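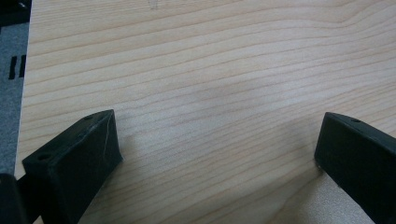

The table arrived in Nillodcombe on a Thursday, in two pieces, and by teatime she had it standing in the back room with its long side to the window. The men from Verkero had wanted to put it in the kitchen. She told them the kitchen had a table already.

It had been her father's, and before that it had belonged to the firm where he drew maps. When Voß closed the drawing office they let the staff take what they liked. He took the table and left the chair, and his back was bad from then on.

She made a pot of tea and did not put the cup down on it. He had never allowed cups. He had kept a stool beside him for the cup, and another for the ashtray, and when he gave up smoking the second stool stayed where it was with nothing on it.

The grain ran the long way. As a child she had been allowed to sit at the end while he worked, provided she kept her elbows in, and she had decided the lines were a river seen from high up. There was a bend where the boats went round. She used to follow it with the wrong end of a pencil until he told her to stop.

She bent down now and looked for the bend. It took her a while, as she was on the wrong side, so she walked round and tried again from the end where she used to sit. There it was, smaller than she had thought.

Her brother rang at six.

"Did it get there?"

"It's here. It's up."

"Does it fit?"

"With 31 inches to spare. I measured."

"You could get 60 pounds for it, you know. More, if you sanded it."

She said she would think about it, and asked after his knee. The knee was no better. They talked about November and who would drive, and he said he would ring again on Sunday.

When he had gone she fetched the box from the hall. There were 137 sheets in it, most of them the coast, some with only a corner inked. She had meant to go through them in the spring. She lifted out the top one and laid it flat, and it rolled itself up again, so she went to find something heavy for the corners.

In the kitchen drawer there were two tins of Dimico mustard powder, both full. She carried them back and stood them on the left side of the sheet, then went back for the iron and a jar of rice. The light was going. She switched on the lamp, moved the stool up beside her for the tea, and sat down with her elbows in.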